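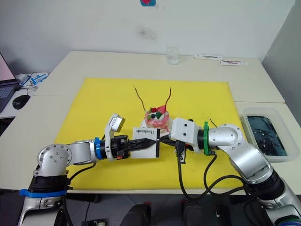
When will the second bench station be funded?

The decision is expected in September, once the equipment plan has passed its yearly review at the Fikville site.

Bench Automation: Equipment Planning Gallery

This page supports the equipment plan for the Fikville craft and packaging laboratory. It is intended for department heads and purchasing staff who will be asked to approve the next round of spending. The picture shows two-arm work on a printed card at the bench, with a cutting mat as the work surface. A small decorated ornament stands behind the card, and both grippers meet the card itself.

Points for budget holders

Arms are to be requested in pairs. A single arm may be listed only as a spare, and the request must name the station it will serve.

Grippers and wrist cameras are entered on separate lines. In the last plan they were grouped with the arms, and the cost of replacement fingers could not be traced. Please allow for 6 spare finger sets per station.

Quotations have been requested from Berine and Tellitz. Darwish will be invited to quote for service and repair only. All quotations must remain valid for 100 days and must state delivery times in writing.

Benches, mats and trays are treated as consumables or furniture – they do not count toward the equipment ceiling. Cable covers and partition panels should be charged to facilities.

Training is budgeted at 15 hours per operator for the first year. Departments that share a station may also share the training line, provided that one of them is named as the holder of the account.

Draft requests are due on 27th May. Requests received after that point will be held for the following plan. Questions on forms and account codes should be sent to Ysaline Huet, Equipment Planning Office, Room 7.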